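Posted in May, minutes as approved
By the Equipment Review Group, Brondico site

We use cookies to remember your settings. Accept / Manage

Minutes, item 3: Vumach rack-tending service

The group went over the Vumach offer again. Price is $2,621 a month for one arm with the standard two-finger gripper, plus $426 per service call after the first two. It was asked why calls cost extra on something sold as a service. The reply from Vumach was that "most sites won't need them." The group did not find this an answer.

The trial log lists 181 grasp attempts on upright poles and wire racks. Vumach reports 9 failures. The log has no column for attempts stopped by the operator, and two members recalled several of those. Until they are counted, the failure figure is not accepted.

Approach to the pole was discussed at length.
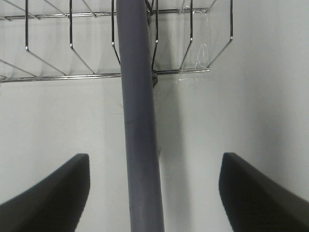 Members agreed that lining up with the fingers open is the easy part. Thin wire and clear film on a rack are harder, and the offer says nothing on either. The Gumemov sales sheet at least lists what it won't handle. Its price is still missing.

Decided: no order this quarter. Vumach to send the full log, with stops, and a written statement on clear film. Bùi to be asked for a quote on the same job.

Request for a free extra month of trial: left open.

Item 4 (floor tape) held over. Closed 4:40 p.m.

Last updated: May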